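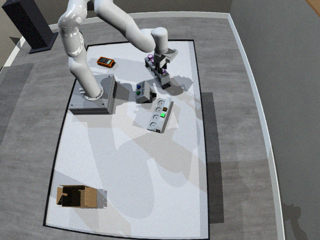 *Attachment 1 – render, white arm over work surface*

**Ticket 3056 – Ring of the Drowned Bell loses its history when it changes hands**
Product: Clivutel campaign manager
Opened by: Rania Abdelaziz
Opened: September 1, 2018
Status: Resolved

**Rania Abdelaziz**

Hello to everyone at Clivutel, and thank you in advance for reading what I already know is going to be a long one!

I run a fantasy campaign called Dornusel, and I keep all our magic items in your item vault. The trouble is with one ring. In our story it was forged for a harbour priestess, Mother Derotent, so she could hear ships in trouble through the fog, and it has been passed along (or stolen, mostly stolen) ever since. Each owner has a little entry in the Lore tab, and I'm rather fond of them.

Last session our bard gave the ring to the dwarf. I dragged it from one character sheet to the other, same as always, and the Lore tab went blank. The name, the colour tag and the armour bonus all came across fine. I have over 120 items in the vault and I'm now a bit nervous about touching any of them.

What I've tried so far:

- logged out and back in
- dragged the ring back to the bard (still blank)
- opened the campaign in another browser
- made a plain test dagger with a line of lore and moved that – it kept its lore, so now I'm properly confused

**Moataz Tazi (Clivutel support)**

Hi Rania, and what a lovely ring. Please don't apologise for the length, the test dagger saved me a good half hour.

Could you open the ring, click the three dots and choose "Show revisions", then tell me whether the older entries appear there? And does the ring have anything filled in under Curse? Please don't save any changes to it for the moment. Reading is fine.

**Rania Abdelaziz**

They're all there in revisions, every last one, oh thank goodness. I had started rewriting the smuggler's bit from memory and it wasn't nearly as good.

And yes, it's cursed. The wearer hears the bell whenever they tell a lie, which the bard found very inconvenient. I set the curse to "Hidden from owner" because the dwarf's player, Zineb Bennani, doesn't know yet. (If she ever writes in to you, please keep mum.)

**Moataz Tazi**

Our lips are sealed! I think you've handed me the answer, though. I made a cursed ring in a test campaign with the curse hidden, moved it, and lost the lore on the first go. With the curse visible, the lore stays put. So the transfer is treating the whole Lore tab as part of the hidden curse and hiding it from you as well, even though you're the game master. I've passed it to Fabian Aebischer on the vault team with both sets of steps.

**Fabian Aebischer (Clivutel vault team)**

Confirmed. The hide flag is being applied to the parent record on transfer. Only items with a hidden curse are affected. Workaround until the patch:

1. Restore the last good revision.
2. Set the curse to visible.
3. Transfer the item while the new owner is signed out.
4. Set the curse back to hidden.

**Rania Abdelaziz**

Worked beautifully, thank you both. I found 2 more items with hidden curses, a lantern and a very rude helmet, and I'll leave those where they are for now.

**Fabian Aebischer**

Patch is live. Hidden curses now hide only the Curse field.

**Rania Abdelaziz**

Moved the helmet to Shaimaa El Sherbiny's ranger this evening and all its lore went with it, insults included. Happy for you to close this one – and the dwarf still suspects nothing.

**Moataz Tazi**

Closing now. Best of luck to the dwarf!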